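Tromstead, October — Flasteck is adding a countertop utensil stand to its Jutum kitchen range. The stand goes on sale Thursday in white and will be stocked first at the Uniyal store in Tromstead, with other shops to follow before the end of the month.

The Jutum stand works like a mug tree. It has a round base, one upright pole and a set of hooks at the top, and it is meant for the tools people reach for most while they cook.

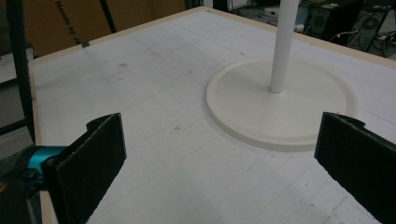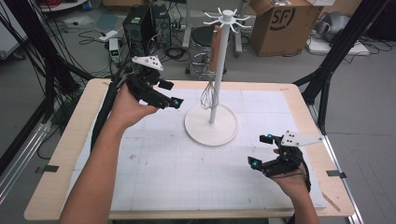
Whisks were the starting point for the design. A balloon whisk takes up most of a drawer, catches on everything around it and gets bent when the drawer is pushed shut. Hung by the handle, it keeps its shape and can drip dry after washing. Ladles, slotted spoons, measuring cups and small strainers can go on the same hooks, as long as they have a loop or a hole in the handle. Mugs fit too.

The base is a low disc with a thin lip around it. Flasteck kept it wide enough to stay steady when tools hang on one side only, which is how most people load a stand in practice. The company recommends putting heavier items on opposite hooks and keeping the full load under 8 pounds.

The stand comes in two parts, base and pole, and goes together by hand. No tools are needed. It can be wiped down with a damp cloth and mild soap. Scouring pads will mark the finish and should not be used.

The price is $28. Buyers who already own a Jutum dish rack or paper towel holder can take 15 percent off at Uniyal by bringing the original receipt. Returns are accepted for 60 days in any condition, with or without the box.

A shorter version for use under wall cabinets is planned for next spring. Flasteck has not set a price for it yet — details will be sent to retailers when orders open.

Shops that want to carry the stand can ask for a sample through the Flasteck sales office in Tromstead. Samples ship with a printed care card and a shelf label.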